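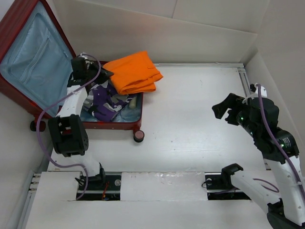 Cloth is harder to teach than metal, Ratree Noiphan told the group before the door to the teaching room was open, and most of the afternoon went into explaining why. A bracket has the same shape on every attempt. A shirt has a new one each time it is put down, and the person giving the demonstration rarely notices how much they adjust for it.

The visit was to the Pongsiri workshop in Amidton, in December, arranged through the regional automation group. Eight of us attended. The tour had two parts: the teaching room, where people drive robot arms by hand to record a task, and the replay room, where a trained controller tries the same task alone. The notes below cover both. I have left out the slide talk, most of which is in the handout.

The teaching room

The station we spent the longest at was set up for luggage work. It has two arms, one at each side of a white work surface, with an open hard-shell suitcase on the left and clear space on the right. The soft items on the station were a folded orange cloth in thick layers and a crumpled camouflage one, both at the suitcase. The operator sits outside the enclosure and holds two smaller arms with the same joint layout. Whatever the small arms do, the large ones copy. The software that ties the two pairs together is called Leta and is written in-house.

Konrad Kaczmarczyk ran the demonstrations. His description of the method was short. The operator performs the task at a steady pace, Leta records the joint positions and the camera views together, and the recording is saved as one episode. If something goes wrong that the operator would not want repeated, the episode is thrown away. If something goes wrong and the operator recovers well, it is kept and tagged.

The tagging rule drew the most questions. Early on, the workshop saved only clean runs. The controller trained on these did well until a cloth slipped, and then had nothing to fall back on. Recoveries are now recorded on purpose. The operator lets a corner go, stops, and picks it up again from wherever it has landed. Of the 193 episodes recorded for the current version of the suitcase task, 40 contain a recovery. Kaczmarczyk thought the share should be higher.

Points noted on technique:

The operators are told to approach a fold from the side with the fingers already open to the width they intend to use. Opening the fingers late, when they are touching the cloth, pushes the top layer back and spoils the grip.

Only one arm should move at a time unless both are holding the same item. The second arm is parked over clear surface with its gripper open. Early recordings had small idle movements in the parked arm, caused by the operator's other hand drifting, and the controller learned the drift along with the task.

The rim of the suitcase is treated as an obstacle even when it could be brushed safely. Contact with the rim shifts the whole case, and every later position in the episode is then off.

Cable slack is checked at the start of each session. The arms have to reach across the case and turn at the wrist, and a tight cable changes how the wrist settles.

Trying it

Visitors were allowed to drive the small arms for a few minutes each. The task was to lift one cloth by an edge, move it over the clear part of the surface and put it down. There is no force feedback on this version. The operator feels the weight of the small arms and nothing from the cloth, so the grip has to be judged by eye. I closed the fingers too early on my first attempt and lifted one layer out of the stack. On the second I had the whole fold, but turned the wrist the wrong way and had to put it down across itself.

Four attempts were enough to get one clean run. New operators are given two full shifts before anything they record is saved for training. I asked if experienced operators become too smooth, so that their recordings leave out the small corrections a controller needs. Noiphan said they had looked for this and found the opposite problem: tired operators become jerky late in the day, and those episodes cost more to filter than they are worth. Sessions now end at 3 p.m.

The same room has a second station for hand guiding, where the operator holds the arm itself and pushes it through the motion. It is used for fixed parts on a jig. The recordings are quicker to make, but the operator's hands and sleeves get into the camera views, and for cloth work that was reason enough to drop it.

The replay room

We were shown the controller running on a similar task with towels. It completed the first run without help. On the second it gripped a towel near the hem, lost it, waited, and tried again at the same point until the run was stopped. According to Kaczmarczyk the repeated attempt is a known fault and comes from too few recordings in which the operator chooses a new grip point after a miss. The next block of sessions is planned around that.

Brasow, the firm that paid for the luggage work, wants the task to run with cases of different depth. All recordings so far use one case. Noiphan would not give a date.

Practical notes

The entrance is on the loading side of the building. Safety shoes are lent at the desk, but the larger sizes run out. Photography is allowed in the teaching room only. Anyone who wants to drive the arms should remove rings and watches first and sign the sheet before the slide talk, as the list is closed once the talk begins. A second visit is being discussed for the spring, with more time at the stations and a shorter talk.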